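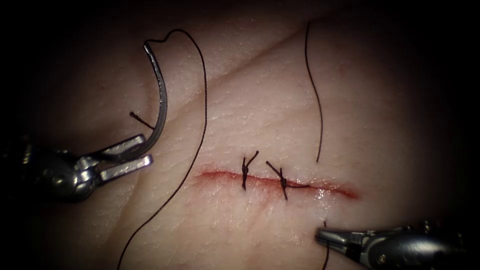
Flullum Training Building – Ground Floor Skills Rooms
Periodic Safety Inspection: Checklist and Comments
Inspection date: 24/02/2021
Site file: 1796
Areas covered: Skills Room, Prep Room, Store, connecting corridor
Excluded: roof plant, lift, upper floor offices

Ratings used
S – satisfactory
A – action needed, not urgent
U – urgent, fix before next use of the area
N – not inspected on this visit

Section 1. Exits and escape routes

1.1 Exit doors open fully from inside without a key. Rating: S
Comment: Both leaves of the corridor door tested. The left leaf drags slightly on the threshold strip but latches.

1.2 Escape routes clear to full width. Rating: U
Comment: Folding chairs stacked against the corridor wall outside the Store. Clear width measured at the stack is below the figure on the floor plan. Chairs moved into the Store during the visit. Rating stays at U until a fixed storage place is marked on the plan.

1.3 Exit signs lit and readable from every work position. Rating: A
Comment: Sign over the Prep Room door is lit but the lower edge is hidden by a cable tray when viewed from the sink. Lower the sign or add a second one on the side wall.

1.4 Emergency lighting. Rating: S
Comment: Test switch operated. All fittings came on. Full duration test not carried out; see the monthly log for the last result.

Section 2. Fire equipment

2.1 Extinguishers in place, on brackets, pins and seals intact. Rating: S

2.2 Extinguisher service labels in date. Rating: A
Comment: Label on the Store extinguisher is smudged and the month can't be read. Confirm with the service contractor and relabel.

2.3 Fire doors close from any open position. Rating: A
Comment: Prep Room door stops short of the latch when released from a small angle. The closer arm has been adjusted before – fresh marks on the screw slot – and there is little travel left. Replace the closer.

2.4 Intumescent strips complete and unpainted. Rating: S

2.5 Alarm call points unobstructed. Rating: S
Comment: Coat hook next to the corridor call point should be moved further along. A long coat would cover the glass.

Section 3. Electrical

3.1 Distribution board locked, circuits labeled. Rating: A
Comment: Circuits 4 and 5 are both labeled "sockets, north." Trace and relabel. The schedule inside the board door is handwritten over an older printed one and the two don't agree.

3.2 Residual current device test button operated. Rating: S

3.3 Fixed outlets undamaged, plates tight. Rating: S

3.4 Extension leads. Rating: A
Comment: One lead in the Prep Room is plugged into a second lead. No sign of heat at either plug. Fit an additional outlet on that wall. Until then use a single lead of the right length, fully unwound, run along the skirting and not across the doorway.

3.5 Portable appliance labels. Rating: S
Comment: The Drelteo label warmer carries two test stickers with different dates. Remove the older one.

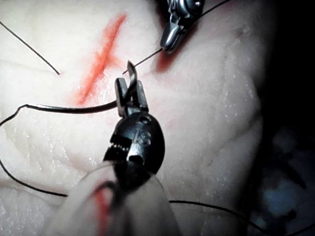

3.6 Cable entry to floor boxes. Rating: A
Comment: Lid of the box nearest the window sits proud when a cable is in use. The foam insert has been pushed down into the box. Replace the insert and check that the lid closes flush with a standard cable through it.

Section 4. Floors, steps and surfaces

4.1 Floor covering sound, no lifted seams. Rating: A
Comment: Seam at the Store threshold has lifted along part of its length. Taped at the time of inspection. Tape is a temporary measure and should be checked daily until the seam is welded.

4.2 Step edge at the corridor change of level. Rating: S
Comment: Contrast strip worn in the center but still visible under normal lighting.

4.3 Wet floor signs available. Rating: S
Comment: Kept behind the Prep Room door, where they can't be seen when the door is open. A wall hook by the sink would be a better place.

4.4 Entrance matting. Rating: S
Comment: Edges flat. Matting was taken up for cleaning in February and has been relaid the right way round, with the rubber edge toward the door.

Section 5. Ventilation, heating and water

5.1 Supply and extract grilles clean. Rating: A
Comment: Extract grille in the Prep Room has visible dust on the fins. The cleaning contract covers grilles only on request. Add to the regular schedule.

5.2 Room temperature control. Rating: S
Comment: The Østergaard controller on the corridor wall reads slightly higher than the handheld meter held beside it. Difference is within tolerance.

5.3 Hot water at hand basins. Rating: S
Comment: Mixing valve fitted. Outlet temperature recorded in the water log.

5.4 Little-used outlets flushed weekly. Rating: A
Comment: Log shows a gap for the Store tap. If the tap isn't needed, have the branch removed back to the main run. Capping at the tap leaves a dead leg.

5.5 Radiator guards. Rating: N
Comment: Blocked by shelving. Include next time.

Section 6. Storage and shelving

6.1 Racking fixed to wall. Rating: U
Comment: End bay in the Store has one wall fixing missing and a second one loose in the plaster. Top shelf unloaded during the visit and a notice attached. Do not reload until refixed into solid backing.

6.2 Load notices displayed. Rating: A
Comment: Notices present on the Cirnau racking only. The older bays have none and the maker is not known. Treat as light duty until assessed.

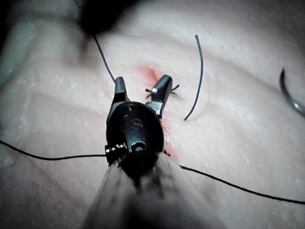
6.3 Heavy items stored between knee and shoulder height. Rating: A
Comment: Boxed paper on the top shelf of bay 4. Move down one level at least. The step stool is in good order, but it shouldn't be needed for anything of that weight.

6.4 Cleaning products in a locked cabinet, original containers. Rating: S
Comment: Data sheets are in the folder on the cabinet door. Two sheets are for products no longer stocked – remove.

6.5 Waste containers emptied and lids working. Rating: S

Section 7. First aid and notices

7.1 First aid box complete and in date. Rating: A
Comment: Eyewash pods expire before the next inspection. Reorder now.

7.2 Accident book available. Rating: S

7.3 Emergency contact notice current. Rating: A
Comment: Notice in the corridor still shows the former out-of-hours number. The one in the Skills Room is correct. Copy it.

Actions carried forward

Urgent: 1.2, 6.1
Trades required: 1.3, 2.3, 3.4, 3.6, 4.1, 5.4
Site staff: 2.2 relabel, 3.1 (with electrician), 5.1, 6.2, 6.3, 7.1, 7.3
Next visit: 5.5

Items rated U need a written close-out note in the site file, with the date of repair and the initials of the person who checked it. A phone message is not accepted as close-out. Items rated A stay on the list until seen by the inspector.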